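Should I join a photographers' guild?
2 min read

Do I need to be a member to get work?
No. I've shot weddings in Detholm for years and no couple has ever asked for my card. They ask what it costs.

What does the $145 pay for?
A listing, a newsletter and a discount at Mancuso that I could never get to apply.
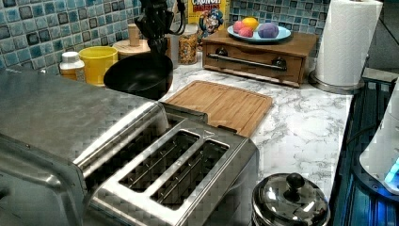

Is the insurance any good?
Read the exclusions first. Liv Amundsen did, and bought her own.

Does the badge impress clients?
The guild says so. I'd like to see the numbers.

614 shares
49 comments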